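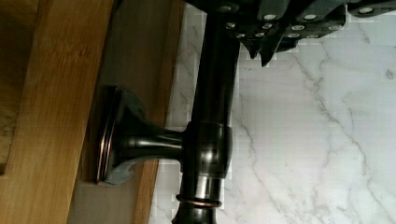
Renting Out Part of the House: A Look at Secondary Suites in Wisstead
Term project, Introduction to Housing and Real Estate
Submitted by Matilde Mota

1. Question

My project asks why homeowners in Wisstead do or don't rent out part of their home. A secondary suite, as the town uses the term, is a separate living space inside a house or on the same lot, with its own kitchen, bathroom and entrance. Wisstead changed its zoning to allow them on most residential lots, but there are still few listings for them. I wanted to find out what holds owners back.

2. Method

I mailed a short survey to 100 addresses in the Pendotholm neighborhood, picked from the public lot map. Pendotholm was chosen for its older two-story houses, many with basements that open at ground level. I got 29 surveys back. I also did two longer interviews, one with an owner who has a legal suite and one with an owner who started the permit process and dropped it. Both asked me not to use their names.

The survey had a page of checkboxes and one open question at the end. It asked whether the owner had a suite, had thought about one, or had never thought about one, and then what the main reason was. I mailed it in April and accepted replies until the end of that month.

For rents, I read the listings posted by Akorari, a local property management company, and wrote down the asking price, whether utilities were included and whether there was a parking space. The listings don't show what a tenant ended up paying, so I only use the asking prices.

3. What owners said

Most of the owners who replied did not have a suite. The reason that came up most in the open question was privacy. People wrote about noise through the floor, sharing a driveway and not wanting to run into a tenant while taking out the trash. One person wrote a full page on parking.

Cost came second. Owners who had looked into it said the second exit and the fire separation between floors were the expensive parts. Adding a kitchen was less of a concern if the plumbing was already nearby. In older houses the drain is often on the wrong side of the basement, and moving it means cutting the concrete floor.

Several owners said they didn't know the rules had changed. They thought a suite still needed a hearing. This was useful to learn, as it's something the town could fix with a mailing.

4. The two interviews

The owner with the suite bought her house with her sister and rents the lower level to a couple. She said the rent covers her property tax and part of the mortgage. Her advice was to talk to the insurance company before starting, as her first insurer would not cover a rented unit and she had to switch halfway through the work. She also said she spends more time on small repairs than she expected - mostly the dryer vent and the side gate.

The second owner paid $2,000 for drawings and then stopped. The ceiling in his basement was too low under the main beam, and the drawings came back with a note that the floor would have to be dug down. He uses the room for storage now. He said he would have liked someone to measure the ceiling before he paid for anything.

5. Comparison with a detached unit

My instructor, Ms. Yoon, suggested that I look at detached units too. These avoid the noise problem but need their own foundation and new sewer and water lines from the street. None of the owners who replied had built one. Lots in Pendotholm are narrow, and the setback rules leave little space behind the house once the garage is counted. I don't have enough information to say if they would work better in the newer parts of town.

6. Limits of the project

The sample is small, and people who care about the topic were probably more likely to reply. I only covered one neighborhood. I didn't talk to tenants, and I think that is the biggest gap - a tenant would have a different view of privacy and of what makes a basement worth renting. I also didn't check how owners handle the rent on their income taxes.

7. Recommendations

The town should send owners a one-page summary of the current rules, with the minimum ceiling height near the top. A low-cost visit from an inspector before drawings are made would also help. If another student picks this up, I would suggest starting with tenants and mailing the survey earlier in the term.

A copy of the survey is attached as Appendix A. The rent table is Appendix B.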